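Workshop notebook – Crabtree hall, window end
Jan 21, 2023
Print this page | E-mail this page

Water again. Beat Wallner has now told me twice that the big jugs work out cheaper than the small bottles, and I still haven't seen the sum. He says we save 13 a month. I asked whether that allows for what gets poured out and left half drunk, and he said it must do. I doubt it.

Went over to the sill by the lockers to see how we store the stuff. Hefin's note from November says the jugs live on the floor of the store and the small bottles go in a locker. Nice note. I don't think anyone has read it besides me and Hefin.

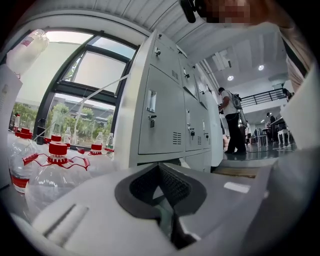

Window end, by the gray lockers. Red-capped jugs, small bottles in among them.

My objections, for what they're worth:

The sill is the wrong place for anything heavy. Calum Sutherland says it will hold 200 pounds, easy. Based on what? He leaned on it. I'd like to see the fixings before I believe a number like that.

The top-hung pane tilts open, and people like it open when the hall fills up. Fine, but then they reach over the jugs to get at it. Ailsa says she has never knocked one. Give it time.

Small bottles look the same once they've been opened and put back. Effie Pringle wants names on the caps in marker. We tried that at Burkatthorpe and the ink rubbed off in people's bags, so I'm not hopeful, but she can have 5 weeks to prove me wrong.

Also the cord that runs across from the window toward the lockers. I don't like cords near water – Calum thinks I'm fussing. Asked him to reroute it anyway.

The carrying handles are all right, I'll give Beat that. I still wouldn't carry a full jug up from the Brutemton van by one hand.

To do: get the real receipts from Beat. Ask Hefin which locker he meant. Look under the sill with a flashlight.

3 comments | 2 shares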